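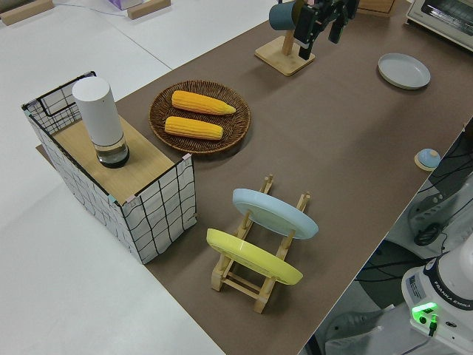 Re: [Zesdale-kitchens] Toaster ovens vs. the big oven in summer

List: Zesdale Kitchens, general discussion
Date: Jul 10, 2025

An earlier message on this list said:

> I have given up on the big oven until the weather breaks. It takes
> forever to heat and then the whole apartment smells like a radiator
> until bedtime. Has anyone here gone over to a toaster oven full time?
> My sister-in-law swears by hers but she also swears by putting
> raisins in meatloaf. I cook for two, sometimes three. The Kendance
> store has one marked down and I'm wavering.
>
> Also, can you do corn in one, or is that silly?

Stop wavering. I went over to the small oven two summers ago and I've turned on the big one for a turkey, a bigger turkey, and one sheet cake I would like us all to forget.

To take the corn first: it isn't silly. Husk it, rub it with butter, wrap each ear in foil and give it 19 minutes at the hottest setting short of broil. Turn it once if you remember. Boiling is quicker if you already have the water going, but then you have a pot of boiling water in July, and I thought we were trying to get away from that. Two ears fit side by side in mine. For a third guest you buy a loaf of bread and look confident.

Things I wish I'd known before I bought mine, in the order they annoyed me:

The dial lies. Mine runs hot by enough to turn a tray of biscuits into coasters. Get a cheap oven thermometer and believe it over the dial, whatever the manual says. The manual for my Irnuvero also says to "enjoy the convection experience," so I don't consider it a serious document.

Your pans won't fit. Measure the inside, then measure it again with the door shut, then go look at your favorite pan and say goodbye. I own one small Karakaya roasting pan that goes in with a hair to spare, and it has done nearly everything since.

The crumb tray is real and you have to empty it. I found this out by smell.
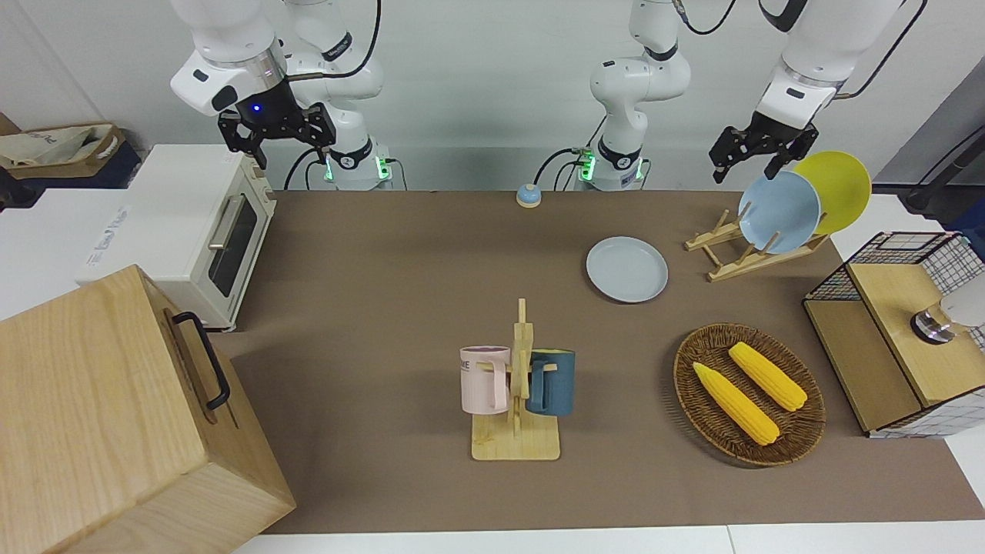
Where you put the thing matters more than which one you buy. I started with mine in the corner under the cabinets, because that's where the outlet was, and spent a month wondering why the cereal shelf was warm. It wants open air on top and at the sides, and it wants a clear patch next to it where you can set down a hot pan in a hurry. What it doesn't want is to share a stretch of counter with the dish rack, which is how most of us end up living. A cream toaster oven and a light-blue plate in the rack look very nice together right up until you swing the pan out and have nowhere to land it but the plate. I moved my rack to the other side of the sink and my language has improved.

As for the markdown at Kendance, check that it's the model with the metal rack stops. The older one had nothing to keep the rack from sliding out with your dinner on it. I know a casserole that went that way.

I have no opinion on raisins in meatloaf that I can share on a moderated list.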